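Preguntas frecuentes sobre las tarjetas de habitación

Apartahotel Drustelora. Información para huéspedes.

¿Cuándo me dan la tarjeta?
Al registrarse en recepción. Se entrega una tarjeta por persona adulta, hasta un máximo de dos por habitación. Si en la reserva figuran más adultos, puede pedir tarjetas adicionales en el mostrador.

¿Lleva escrito el número de habitación?
No. El número va anotado en el sobre que recibe con la tarjeta. Le recomendamos guardar el sobre aparte, de forma que quien encuentre una tarjeta perdida no sepa a qué puerta corresponde.

¿Qué puertas abre?
La de su habitación, la entrada principal fuera del horario de recepción, la lavandería de la planta baja y el garaje, si lo ha contratado. El gimnasio se abre con código. Pídalo en recepción.

¿Por qué lado se introduce?
Por el que indica la flecha blanca, situada cerca de una esquina de la cara impresa, la del camino con árboles sin hojas y la palabra HOTEL. Introduzca la tarjeta hasta el tope y sáquela sin brusquedad. Si la mete del revés, la cerradura no la lee, pero tampoco se bloquea. Gírela y vuelva a probar.

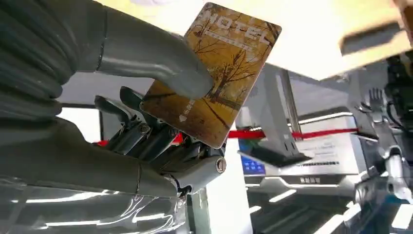
Una vez leída la tarjeta, dispone de unos segundos para bajar la manilla. Si se pasa el tiempo, repita la operación. En las puertas del edificio Luo, que son más antiguas, hay que empujar un poco la hoja al mismo tiempo.

La luz de la cerradura se pone roja. ¿Qué hago?
Una luz roja quiere decir que la tarjeta no es válida para esa puerta o que ha caducado. Compruebe primero el número de habitación y la planta. Si son correctos, pase por recepción y se la grabamos de nuevo. Lleve un documento de identidad, se lo pediremos siempre.

¿Y si no se enciende ninguna luz?
Casi siempre es la pila de la cerradura. Llame a recepción marcando el 900 desde cualquiera de los teléfonos del pasillo y subirá una persona a abrirle.

Mi tarjeta funcionaba ayer y hoy no. ¿Se ha borrado?
Es posible. Las tarjetas pueden desprogramarse si se guardan junto al móvil, en fundas con cierre magnético o en bolsos con imán. También dan problemas si están dobladas o muy rayadas. Volver a grabarla no tiene coste.

¿Hasta qué hora es válida?
Hasta la hora de salida del último día, que son las 12. Si ha contratado salida tardía, la tarjeta debe grabarse otra vez. El cambio no se hace solo, aunque la salida tardía aparezca en la reserva.

¿Tengo que dejarla puesta para que haya luz?
Sí. Al entrar, colóquela en el soporte de la pared, junto a la puerta. Al retirarla, la iluminación y el aire acondicionado se apagan pasados 30 segundos. La nevera y el enchufe del escritorio tienen corriente siempre.

¿Puedo usar otra tarjeta en el soporte para dejar el aire encendido?
No. El soporte solo reconoce las tarjetas del hotel. Si viaja con una mascota o necesita mantener la temperatura por motivos médicos, coméntelo en recepción.

He perdido la tarjeta. ¿Me cobran?
La primera reposición es gratuita. A partir de la segunda se cobran 5 euros. Avise en cuanto note que le falta, también de madrugada. Al grabar la nueva, la anterior deja de abrir la puerta en cuanto se usa la nueva por primera vez, así que vaya a la habitación lo antes posible.

¿Pueden abrirme si me he dejado la tarjeta dentro?
Sí, con documento de identidad. Si lo tiene en la habitación, le acompañará alguien del personal y lo comprobará allí mismo. El equipo de limpieza no está autorizado a abrir puertas a los huéspedes.

Viajo con un grupo. ¿Se pueden preparar las tarjetas antes?
Sí, para grupos que ocupen más de diez habitaciones. Necesitamos la lista de nombres con 48 horas de antelación. La persona encargada es Qianru Yu, del departamento de grupos. Los martes no se preparan tarjetas para grupos por mantenimiento del programa Ureo, de modo que las listas para llegadas en miércoles deben enviarse el domingo.

¿Guardan mis datos en la tarjeta?
No. La tarjeta contiene el código de la puerta y la fecha de caducidad. El nombre y los datos de pago no se graban en ella.

¿Qué hago con la tarjeta al marcharme?
Déjela en el buzón de salida, al lado del ascensor, o entréguela en el mostrador. Si se la ha llevado por error, no hace falta que la envíe. Ya no abre ninguna puerta.

¿Se puede abrir con el móvil?
De momento solo en las habitaciones del edificio Onex. El resto de las cerraduras se irá cambiando a partir de noviembre. Hasta entonces, en los demás edificios se utiliza únicamente la tarjeta.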